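HSP 215 Table Service Basics
Handout 17: Stacked place settings for small tables
Drullia Hospitality Program, Irkport campus

Read this before the lab. Bring it with you, along with the inventory sheet from January.

A stacked setting puts everything one guest needs in one footprint: plate, bowl, mug, fork, spoon. We use it for breakfast counters and small tables where there is no room to lay pieces side by side. It is also how sets are staged before they go out to a larger room.

Order of work
1. Wipe the table and let it dry.
2. Sort the pieces by set before anything goes down. Do not sort on the table you are setting.
3. Plate first, then bowl, then mug.
4. Fork and spoon last.

Handle mugs by the body or the handle, never by the rim. Look inside each one before it is placed. A mug with a chip or a stain goes back to the rack in Room 334.

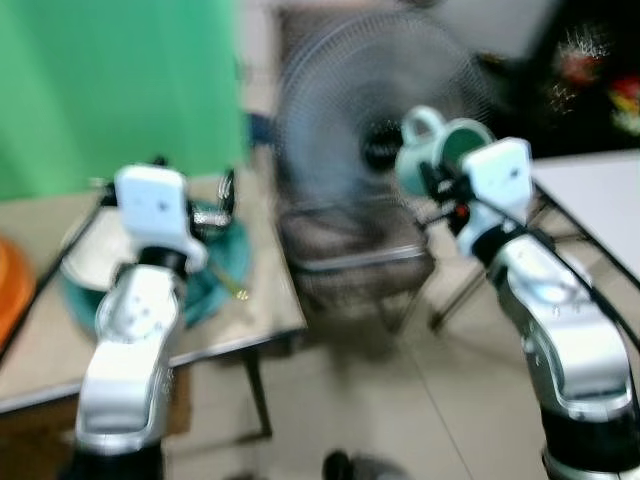
Fig. 1. Green mug and bowl, mug tipped on its side.

Color matching
Czerwiński's workbook asks for a full match, all pieces in one color. Our stock does not allow that every time, so the rule in this course is looser – the plate sets the color, and the bowl and mug may be the same color, a related one, or white. Two settings on one table should have different plate colors so that guests can tell them apart.
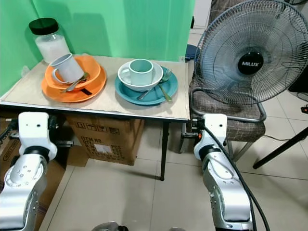

Flatware in a stacked setting can rest on the bowl or on the plate. Either is accepted, but keep the fork and spoon together and at the same angle. If they slide, move them to the plate. Mug handles on one table should all point the same way.

Sugar or salt stays in a lidded jar toward the back of the table, and the jar gets a label if it leaves the lab. Bindilel jars and their lids are stored separately, so check the fit.

For next class
Set a table for 2 and write half a page on the color choices you made. Note any piece you had to swap and what you used in its place. Due Nov 12, 2024, at the start of lab.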